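Search this site
Enter keywords
Go

Can a machine tidy the tool drawer yet? Ramitz says "partly"

April 2023

Putting screwdrivers back in order is a chore which most workshops leave for the end of the day, and most workers would be glad to give it away. At Ramitz, a small repair firm, the staff have been finding out whether two robot arms can take it over.

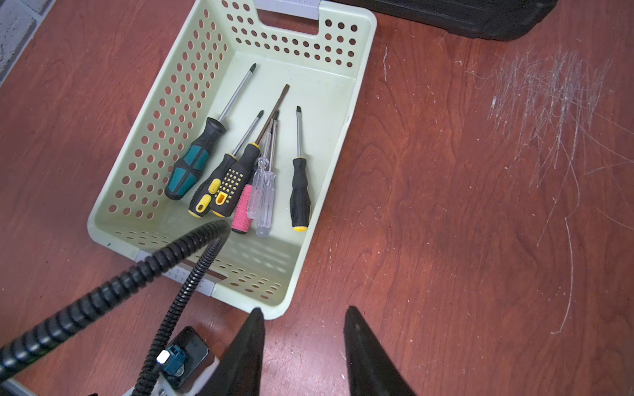
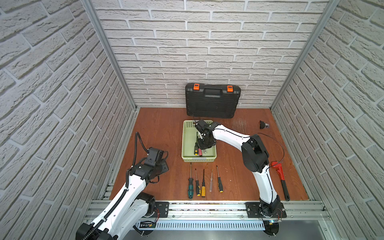

Screwdrivers in the green basket and, in the second picture, five of them side by side on the board.

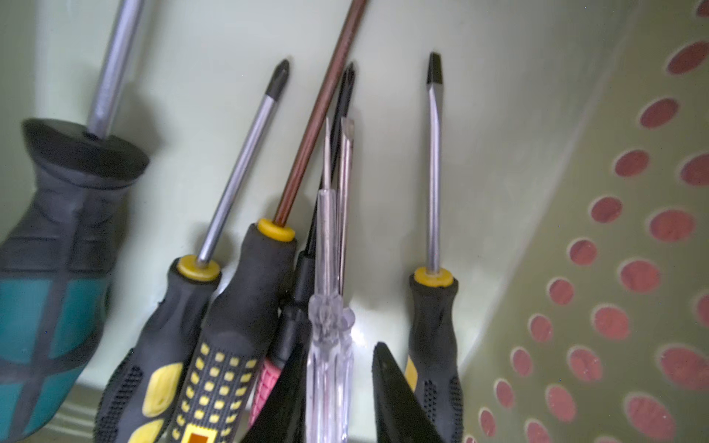
The trial began in January and uses software from a young company called Wiriya. The task sounds simple. The arms must take hand tools out of a container, one at a time, and lay them down so that a person can find the right one quickly. Later they should also do the opposite, and put everything away.

Bernadette Deschamps, who manages the workshop, has kept a record of each attempt. Until the end of last month there were 2,472 of them, and in 78 per cent the tool was picked up and placed without help from a person. She considers this a good result for a machine, but she would not accept it from an apprentice.

"When it fails, it fails in ways which we don't expect," she told us. "It can take a heavy screwdriver very nicely, and then it tries 13 times to take a thin one. A child would just push the others to the side."

Thin shafts which lie across each other are still the biggest difficulty, according to her notes. Clear plastic handles are also a problem — the software often judges their edges wrongly. Thick rubber handles give the best results.

Speed is another question. A worker at Ramitz can empty a full container in less than a minute. The arms need much longer, and somebody must stay near enough to stop them. For this reason the firm has not changed anybody's working hours, and the evening tidying is still done by hand.

Similar trials are going on with household work. Erari, which rents out cleaning equipment, has tested a machine for sorting cutlery and stopped after one season, as customers found it too slow. Drimico is still working on a folding machine for towels and has not given a date for it.

Ms Deschamps wants to continue until the summer. The next step will be spanners and pliers, and after that small screws, which she does not expect to go well. "I would like to be wrong about the screws," she said.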